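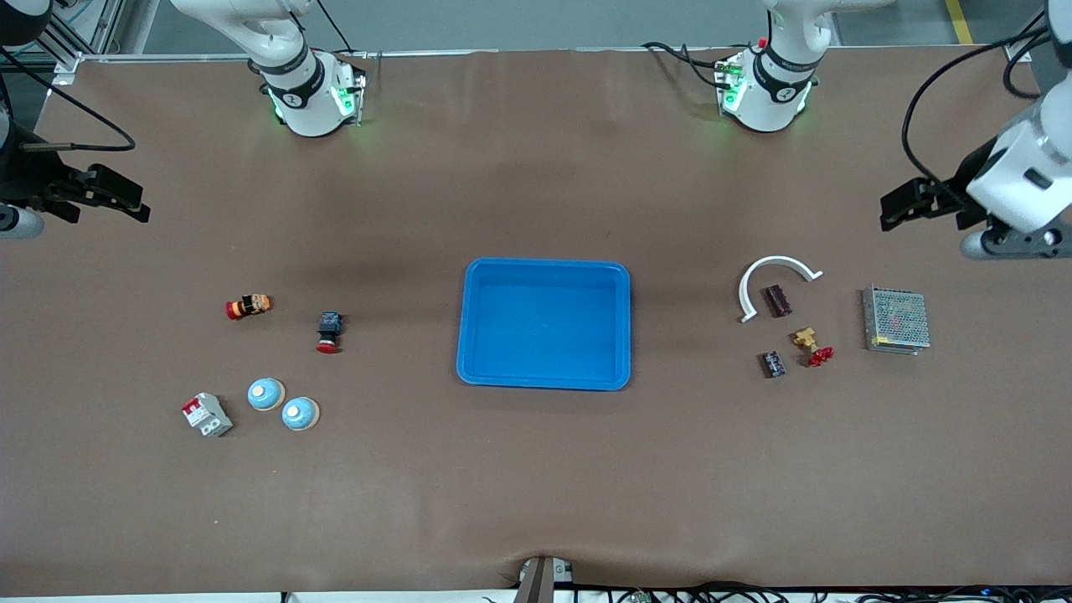
Parts on either side of a blue tray on a mat-covered work table.

Corporate and Team Apparel - Frequently Asked Questions

What is the minimum order for embroidered garments?
The minimum is eight garments per design. Sizes and colours may be mixed within an order, provided that the same logo is applied in the same position on each piece. Screen-printed orders start at 16 garments.

Which garments can be decorated?
Serside supplies and decorates work shirts, vests, fleece jackets, aprons and caps. The Correia range is suited to office and front-counter staff. The Bender range is cut from a heavier cloth and is intended for outdoor and trade use. Waterproof shells can be printed but are not embroidered, as the needle holes let water through.

May customers supply their own garments?
Yes, for embroidery only. Garments must be new, unwashed and free of tags. Serside takes every care with supplied goods but does not replace them if a fault in the fabric shows up during stitching.

What artwork is required?
A vector file is preferred. Other files are accepted but may need to be redrawn, and the fee is quoted before any work begins. Lettering under 8 mm high does not always stitch cleanly, and customers may be asked to approve a larger version.

Is there a set-up fee?
A single digitising fee applies to each new logo. It is not charged again on repeat orders unless the logo changes in size, shape or wording. Thread colour changes are free of charge.

How long does an order take?
Standard orders leave the workroom 14 business days after the artwork proof is approved. Orders of more than 3000 pieces are scheduled separately. Please allow extra time in August, when school and club orders are at their heaviest.

Can decorated garments be returned?
Decorated garments cannot be returned for a change of mind or an incorrect size choice. A sizing set may be borrowed before ordering - a refundable deposit applies. Faulty items should be reported in writing, with the order number.

How is an account opened?
Trade accounts are managed through Cosik, our ordering portal. Applications are made from the sign-in page, and a business number is required.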